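Opinion | Home & Desk

The Pen Cup Should Be Smaller

By Mareike Grube
Last updated: 2018-02-01

In December I emptied the big drawer organizer in our front room and threw most of it out. It had 26 compartments and came from Heitmann, and it held every pen, marker and highlighter that had entered the house in years. I tested them all on the back of an envelope. More than half were dead. We had been storing trash in a very orderly way.

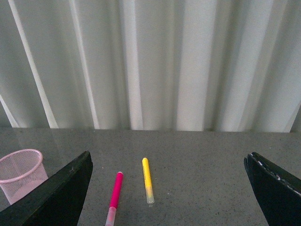 My view is that most homes need one small cup for markers, and that when the cup is full, the household has enough markers. I know people who disagree. My sister swears by the Skultmont drawer system and has labels on everything. Her drawers look fine. Her kids still ask her where the purple is.

The trouble with a drawer is that it hides what you own. You buy another pack because you can't see the last one, and the old ones dry out in back. Stores like this arrangement very much. The Cludedero catalog that came in the mail last month gave eight pages to desk storage and not one word to owning less of what goes in it.

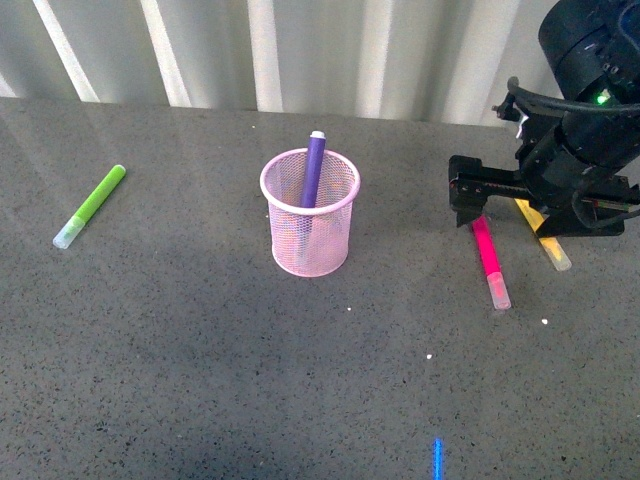 A cup has to be easy to use or it won't get used. I don't want a lid, slots, or a tray that turns. Wire mesh is a good choice for this, and a pink cup with a purple marker standing in it shows why: the lower part of the marker can be seen right through the side. A solid mug hides everything but the tops. Mesh also gives dust fewer places to settle where I can't see it.

I would keep the set small too. Voneo sells a box of 220 markers, and I understand the appeal, but a child drawing at a table does not need that many greens.
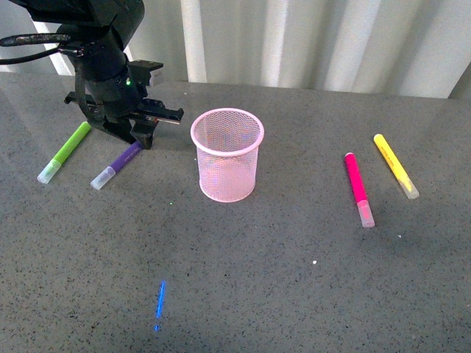

Four markers out on the counter beside an empty mesh cup.

The other objection I hear is that a cup on the counter looks like clutter. I don't agree. A cup that gets used every day belongs where people work. Clutter is the bread machine we used twice.
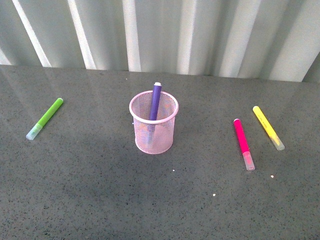
We have one rule now. Whoever draws puts the markers back before supper, and a marker that won't write goes in the trash that same day. It takes less than a minute. The drawer holds dish towels, and I haven't bought a marker all winter.

Filed under: Organizing, Kids, Small Spaces
1,744 shares | 26 comments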